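Home / Tile Setting / Grout / Cement Grout

Larkent Clornel Wall and Floor Grout, 26 lb Bag

Item: Clornel cement grout, unsanded
Sold by: Flimbridge Tile Supply
Availability: In stock, pickup and freight
Sold by the bag or by the pallet

Clornel is a polymer-modified cement grout for narrow joints in ceramic, porcelain and sealed stone tile. It is supplied as a dry powder and mixed on site with clean water. No latex additive is required, and none should be used. The powder contains pigment, so a full bag should be dry-blended before any part of it is weighed out.

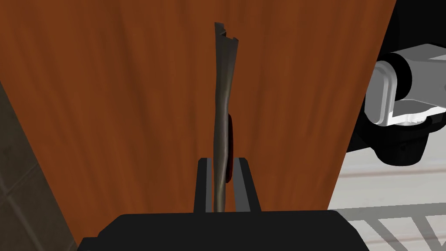 Product text: Milagros Lozano
Technical review: Heriberto Montoya
Page revised 24 May 2025

Overview

The current formula replaced the older Clornel powder in December. The two have the same working time, but the new one takes slightly less water and should not be mixed with leftover stock of the old one in the same room. Bags of the current formula have a green band across the top seam. Color names did not change. Shades were matched to the old range on cured samples, and small differences are still possible next to existing joints.

Clornel is intended for interior walls and floors, including showers. It can be used on covered exterior walls where the tile itself is rated for frost. It is not suitable for pool interiors, tanks, movement joints, or floors exposed to acids or commercial kitchen degreasers. An epoxy grout is the correct product for those areas.

Specifications

Form: dry powder
Bag weight: 26 lb
Joint width: 1/16 to 1/8 inch
Coverage: up to 200 square feet per bag, see notes
Compressive strength, cured: 4,000 psi
Rest period after first mixing: 5 minutes
Open to light foot traffic: 24 hours
Open to water: 72 hours
Application temperature: 50 to 90 F
Shelf life, unopened: 12 months from the date on the seam

Coverage notes

The coverage figure is for thin wall tile set with the narrowest joint. Larger joints use more material, and so do small tile formats. A mosaic sheet can take several times the grout of a large tile over the same area. Tile thickness matters as much as joint width, as the joint should be filled to its full depth. Use the calculator at the foot of the page and enter the actual tile thickness, including any ribs on the back that stand clear of the mortar.

Order all bags for one room together and check that the batch codes match. If they do not, blend the dry powder from the different bags before adding water.

Surface preparation

Tile must be firmly set and the mortar fully hard. Rake out mortar that has come up into the joints to at least two thirds of the tile thickness. Remove spacers. Vacuum the joints, then wipe the tile face with a damp sponge. Do not leave standing water in the joints.

Unglazed and textured tile should be tested first. Grout a few spare pieces, clean them in the usual way and let them dry overnight. If pigment stays in the surface, apply a grout release before starting. Dark unglazed tile with a light grout needs this test more than any other combination. 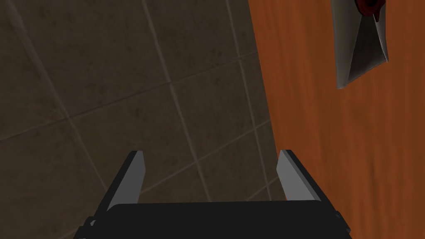

Dark tile surface.

Mixing

Pour the water into the bucket first and add powder while stirring. Start with the lower water quantity printed on the bag. Mix by hand or with a slow drill paddle until no lumps remain. A fast paddle draws in air and leaves pinholes in the finished joint. Let the mix stand for the rest period, stir again, and use it. It should hold on an upturned margin trowel without running.

Do not add water to grout that has begun to stiffen. Stirring alone will usually bring it back once. After that, discard it.

Application

Work in areas that can be cleaned before the grout firms up. Hold a rubber float at a low angle and push grout into the joints with diagonal strokes. Turn the float up close to a right angle and pull off the excess, again on the diagonal. On walls, work from the top down.

Leave changes of plane empty. Inside corners, the joint between wall and floor, and the joint around a tub or tray should be filled with a flexible sealant. The Huamán silicone range is made in shades to match Clornel and is listed under Related Items.

Begin cleaning when a finger pressed on the joint leaves no mark. Use a well-wrung sponge and change the rinse water often. Wipe each part of the surface once with each face of the sponge, then rinse it. Remaining haze can be buffed off with a dry cloth after 2 hours.

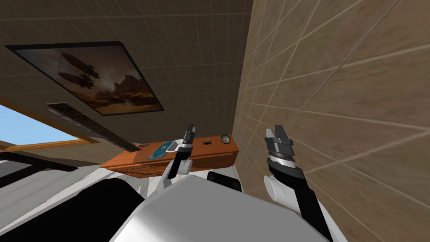
Tiled interior with floor, walls and ceiling.

Ceilings and sloped surfaces

Mix slightly stiffer for overhead work, within the printed water range. Load the float lightly. Check that tile set overhead has reached full mortar strength before grouting, and allow extra time in cold rooms. Wear eye protection.

Color selection

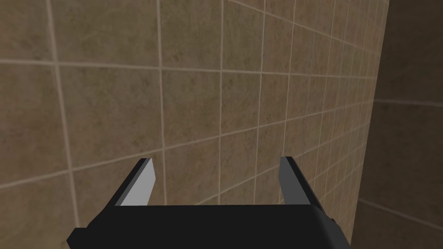 Grout color should be chosen from a cured sample placed against the tile, in the light of the finished room. Wet grout is darker than cured grout and is a poor guide. The amount of contrast decides how strongly the grid reads. On warm tan to beige-brown tile with a mottled face, pale cream joints keep the squares distinct; a mid-beige grout would let them merge. High contrast also shows uneven joint width, so layout and spacing need closer control. For floors in entry areas, a mid-tone will hide soil better than either end of the range.

Stock colors: Chalk, Cream, Sand, Mid Beige, Ash, Slate, Char. Cream and Sand are the two closest shades and are often confused on screen. Color sticks are available at the counter.

Curing and care

Keep the room above 50 F and out of strong drafts while the grout cures. Fans and heaters aimed at the surface cause patchy color. Do not cover fresh joints with plastic.

Sealing is optional. Where a sealer is used, wait for full cure and follow the sealer label. For routine cleaning use a neutral cleaner and rinse with water. Vinegar and other acid cleaners will etch the joint over time.

Safety

Contains Portland cement. Powder is irritating to skin, eyes and lungs. Wear gloves, eye protection and a suitable dust mask when pouring. Rinse splashes with plenty of water. Keep out of reach of children.

Shipping and returns

Full pallets ship by freight with a lift gate on request. Unopened bags may be returned to any Flimbridge counter with the receipt. Bags with damp or hardened powder are replaced if reported on delivery.

Related Items

Huamán Color-Match Silicone
Larkent Grout Release
Larkent Sanded Joint Grout
Rubber Grout Float
Flimbridge Hydro Sponge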